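A kettle, a brick wall and the tea hour at Skonholm
Interview by Hidayah Halim 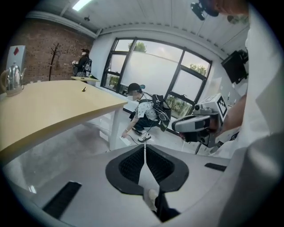
Mwangi Mwaipopo would keep the bricks bare, whatever it costs in dust, and he repeated this to me twice before I had even taken off my coat. Shanti Dwivedi let him finish. She has arranged the shared room at Skonholm for four years, and she has heard the opinion before.

"He is right about the bricks," she told me later, when he had gone back upstairs. "But he does not wipe them."

I had asked Shanti for an hour of her time, and she gave me most of an afternoon in September. We sat at the light table with the rounded edge, close to the steel kettle. The building was a workshop for sewing machine parts until it was divided, and the people who rent desks on the two upper floors come down to this room to drink something, to eat what they brought, or to telephone their mothers. Shanti has a desk there too. She makes indexes for technical books, and in exchange for a lower rent she looks after the downstairs room.

I asked her first what she found when she began.

"Chairs," she said. "So many chairs, and they did not match. There was a sofa which three people loved and the others could not smell without complaining. There was a cupboard with a door that opened by itself at four o'clock, I think when the heating started. The room was full and people stood up to drink their coffee."

She began by taking things out. The sofa went first, then the cupboard. For two weeks the room had one table and a radio, and in these two weeks she sat in a corner with a notebook and watched where people put themselves. They stayed near the wall. They put their cups on the window sill, and their coats on top of each other on the radiator.

"The coats told me the most," she said. "A wet coat on a radiator smells like a dog. And also a person who has no place for his coat does not stay. He keeps it on his arm and drinks quickly."

So the coat rack came before any other furniture. It is a dark wooden one, with thin arms which spread at the top like a small tree, and it stands in front of the brick wall. Shanti bought it from Kartini Ngui, who was closing her father's barber shop and wanted the rack to go to a place with people in it. I telephoned Kartini to ask about it. She remembered the price, 35, and she remembered that Shanti did not try to make it lower.

"In the shop it carried hats as well," Kartini said. "My father had a rule, hats high and coats low. If you hang a heavy coat on one side only, the rack goes over. I told her this. I hope she told the others."

She did tell the others, and they forget it every winter. Shanti has thought of putting a weight at the foot, and she has looked at racks that are screwed into the wall, but she does not want to drill in the old bricks. The mortar between them is soft. When she first cleaned the wall with a dry brush she filled a dustpan in ten minutes, and after this she stopped and asked for advice.

The advice came from Mawar Pelupessy, a bricklayer's daughter who now teaches bookkeeping on the first floor. Mawar told her to leave the hard brush, to use a soft one from top to bottom, and never to paint. She also told her to keep furniture a hand's width away from the wall so that air can pass. I asked Mawar if it was true that she comes down to measure this distance.

"With my own hand, yes," Mawar said. "It is not a big hand. They have it easy."

The table was more difficult. There was money for it, 544 in total, collected from the tenants over one spring, and everybody had a wish for how it should look. Mwangi wanted a long one, like in a school canteen. Some others wanted several small ones. Shanti made shapes from old newspaper and put them on the floor, and she asked people to walk to the kettle and back with a full cup.

"With the square corners they hit the hip," she said. "Even a corner of paper, they walked around it with so much care! With the curved edge they walked like normal people."

She found the table in a list from Lumbantobing, a dealer in used office furniture, where it was number 151. The top is light tan wood and the leg under the corner is white metal. Shanti likes that it is light. A dark top would show every ring from a cup, she says, and this one shows them also, but they look less angry.

I wanted to know what she does about the rings. She has tried several methods. Lemon was no good, and it left a pale place that was worse than the ring. A warm cloth with a little soap takes away the fresh ones. For the old ones she uses fine steel wool and oil, always in the direction of the grain, and she does it late in the evening so that the oil can rest until morning. "If I do it at noon, somebody puts a newspaper on it," she said, "and then we can read the news on the table for one year."

The kettle is a subject on which she speaks with more warmth. It is the third one. The first was glass, a gift from Mwangi, and for some months people admired it. Then the lime came, and with glass you cannot pretend. The second was white plastic and gave a taste to green tea. The steel one has a domed lid and a curved spout, and for Shanti the spout is the reason why she chose it.

"You can pour slowly," she said. "A short spout throws the water. With this one you can fill a small cup for a child, you can fill a coffee filter in circles, you can stop when you want. I poured water in the shop for so long that the man brought me a second bucket."

It is a shiny thing and it shows fingers. She polishes it with a dry cotton cloth after lunch, and with vinegar on the inside once in a month. I asked if others do it when she is on holiday. She answered that they do it on the last day, all together, and that she can smell the vinegar from the street.

There are not many rules in the room and only some of them are written. The person who takes the last hot water fills the kettle again. Food is not left on the table overnight. Pens may stay. I asked why pens, and she said that she once cleared them all into a jar, and for a week people came down and could not write their telephone messages, they went back up for a pen and did not come down again. Now a pen may lie where it was left.

Mwangi joined us again near five o'clock, with his own cup. He said that he had worked before in a place called Skurkora, where the common room was designed by an architect and had a wall of moss. I asked if it was pleasant.

"Very beautiful," he said. "We ate at our desks."

He thinks the room at Skonholm works because it is on the way to the door. Shanti does not agree. She thinks it works because it has only a few things, and each of them is used every day. They discussed this for some time and I did not take part. Mwangi gave as his proof that the tenants of the second floor, who have a back staircase, come down less. Shanti gave as hers that they came down even less when there was the sofa.

Next she would like a better lamp. There is one she has in mind, made by a small firm called Wodar, with a shade that sends the light down on the table and a little on the bricks. It costs more than the table did, and she has not yet told the tenants. Before the lamp she must decide about a second coat rack. Kartini has offered to look for one with the same arms, and she has heard of a tailor who is moving his shop before winter.

"If we have two, they will hang everything on one," Mwangi said, and he went to fill the kettle.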